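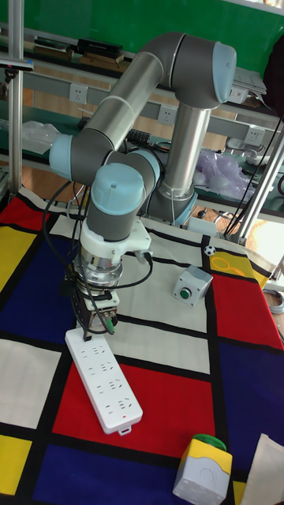
**Session 2: Load, fuses and extension leads**

Handout for the evening course in household electrics. Tutor: Kathleen Moriarty. Revised July 18, 2024.

Bring last session's sheet with you, as the table of symbols isn't repeated. Please also bring a calculator or a phone.

## Volts, amps and watts again

The mains supply in a British home is nominally 230 volts. Every appliance has a rating plate, usually on the underside or the back, and the plate gives its power in watts. Larger appliances sometimes give kilowatts. One kilowatt is 1,000 watts.

To find the current an appliance draws, divide the watts by the volts:

 amps = watts ÷ volts

A heater rated at 500 watts draws 500 ÷ 230, or 2.2 amps to one decimal place. A kettle rated at 3,000 watts draws 13.0 amps.

Some plates give a range of voltages, such as 220–240 V, with a range of watts beside it. Use the higher wattage. The answer will come out slightly on the high side and that is fine for our purposes.

## Plug fuses

The fuse in a plug is there to protect the flex. If the current goes well above the fuse rating, the wire inside the fuse melts and the circuit is broken. It doesn't react at once to a small overload. A 13 amp fuse can carry a few amps more than its rating for a long time, and in that time the flex and the plug get hot.

The common sizes are 3 amp and 13 amp. You will also find 5 amp fuses, mostly in older plugs. As a general guide:

- up to 700 watts: 3 amp
- above 700 watts: 13 amp

Check the instructions for the appliance before relying on this. Some things with motors take a much larger current for a moment when they start, and the maker may ask for a bigger fuse than the sum suggests.

A fuse gives very little protection against electric shock. The current that can kill a person is a small fraction of an amp. Shock protection comes from earthing and from the residual current device (RCD) in the consumer unit, both covered next session.

## Extension leads

An extension lead with four or six sockets has one plug and one fuse. Everything plugged into it shares that fuse. The number of sockets tells you nothing about how much the lead can carry – look for the maximum load, which should be marked on the lead itself. For a lead with a 13 amp plug it is often given as 13 A, or as a wattage close to 3,000.

Leads on a drum have two ratings, one for when the cable is fully unwound and a lower one for when it is wound up. A wound cable can't lose heat properly. Unwind the whole drum before using it with a heater, even if the socket is only a short way off.

Add up the watts first and then divide once. Dividing each item separately and rounding as you go is how most of the wrong answers came about in June.

### Worked example

Wanting Hao has three things on one lead in her workroom:

| Item | Watts |
|---|---|
| Steam press | 884 |
| Fan heater, low setting | 500 |
| Desk lamp and charger | 19 |
| **Total** | **1403** |

1403 ÷ 230 = 6.1 amps

The lead is marked 13 A, so the load is well within its rating. If the fan heater is swapped for one rated at 2,000 watts, the total goes up to 2,903 watts, or 12.6 amps. It is still under 13, but there is almost nothing to spare and a heater runs for hours at a time. The heater should go straight into a wall socket.

### Things to avoid

- Plugging one extension lead into another.
- Running a lead under a rug or through a door that gets shut on it.
- Using an indoor lead outdoors, even in dry weather.
- Putting a washing machine, tumble dryer or portable heater on a lead.
- Mending a damaged flex with tape. Replace it.

Warning signs are a plug that feels hot, brown marks near the pins, a smell like fish or burning plastic, or a fuse that keeps blowing. If any of these turn up, switch off at the wall and stop using the lead. Don't fit a larger fuse.

## Working out the cost

Electricity is sold by the kilowatt-hour, shown as a unit on the bill. Multiply kilowatts by hours. Wanting's load of 1.403 kW, left on for two hours, would use 2.806 units. In practice it would be less, as the press and the heater both have thermostats and switch themselves off and on.

Look up the unit price on your own bill. We'll use whatever the class brings in.

## Exercises

1. Moataz Radwan runs a 900 watt microwave, an 850 watt toaster and a 100 watt fridge from one lead. Assume the figures are input power. Find the total current. Which item would you move first, and where to?
2. Find the current for a 60 watt lamp. Choose the fuse.
3. Florencio Escobar's drum lead is marked 3,000 W unwound and 1,000 W wound. He wants to run a 1,200 watt hedge trimmer. Write him a short note saying what to do.
4. At home, read the rating plates on everything plugged into one extension lead. Switch off and unplug each item before turning it over. Bring the total in watts and in amps.

Note on exercise 1: the big number on the front of a microwave is its cooking power. The input power on the back is higher – often by half as much again.

Candela Iglesias is taking the next session, on earthing and RCDs. Same room, and the test boards will be set out, so please leave coats and bags on the hooks by the door.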